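2026-07-28

The desk corner, take two

Well, it's done. Or done enough that I've stopped moving things two centimetres to the left and standing back to squint at them, so I'm calling it.

If you were reading back in April you'll remember I had a whole rant about the desk. I'd bought that set of stacking trays from Tostton, the ones everybody raves about, and within a fortnight they'd turned into three storeys of stuff I didn't want to look at. Rates notice on the bottom, school newsletters in the middle, and on top a colour chart from the paint shop that I'd already decided against. The trays have gone to my sister, who loves them, and good luck to her!

So this time I started with the walls. I know, I know, you don't need wallpaper to file a gas bill. But I'd had my eye on a blue brick pattern for ages and my favourite aunty always said you'll only tidy a spot you like sitting in (her own sewing room was bright orange, so she practised what she preached). It's a steel sort of blue with thin white lines for the mortar, and I've run it round all three sides. Matching the bricks at the corners was a pain in the neck. I hung one drop, went off for a cuppa, came back and saw I was half a brick out. Off it came again. My neighbour Ketill Østergaard popped in while I was up the ladder and told me to start from the middle of the back wall and work outwards, which would have been handy to hear 2 hours earlier.

Then the top. I went for flowers, because after all that blue I wanted something soft — pink and white roses, pale green leaves, a watercolour look that fades off to cream towards the back. My daughter reckons flowers and bricks don't go together. I told her to go and look at any cottage with a rose bush out the front. It does show every speck of dirt, I'll admit that. If you've got someone in the house who eats toast at the desk, maybe pick a darker print than I did.

Now, the things that live on it. I was pretty strict. The rule was that it had to earn its spot, and my Wynne tape dispenser (weighs as much as a brick, hasn't had tape in it for years) did not make the cut.

The mint green cup stayed. It was 14 dollars at the Flombridge market and I've never regretted it. I use it for the white sticks, the flat narrow ones with the faint printing on them, and I like having them standing up where I can grab one. They used to be in a drawer in a rubber band, and the rubber band perished, and you can imagine the rest.

The stapler stayed as well, the grey and white one. I tried putting it in the drawer for a week and every single time I wanted it I'd forgotten, so I'd wander round the house looking for it in places it has never once been. It's out on the desk for good now, right behind the cup.

My glasses case gets a spot of its own over to the left. It's the lavender one, and having a proper place to put it has made more difference than anything else I've done. I lost my readers 11 times in one month before this. Mum used to wear hers on a chain and I used to laugh at her. I'm not laughing now.

And paper! All paper goes in the black mesh holder in the back corner. It's stepped, tall at the back and lower at the front, so I can flick through without pulling the lot out. I'd nearly ordered a fancy Nekari one in cream, but the black looked good against the blue and it was already in the cupboard, so free. My system is that bills go at the front and anything that can wait goes at the back. When it's full I have to sit down and deal with it, no buying a second holder.

Still to do: a lamp, and something for the cords. I've got a clip-on lamp in mind but I want to see it in person first. If anyone has one that doesn't droop after a month, pop it in the comments, please. 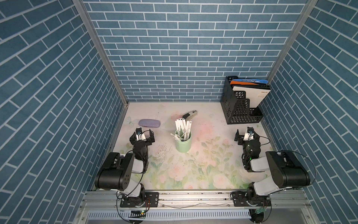 The new corner, blue bricks, roses and all.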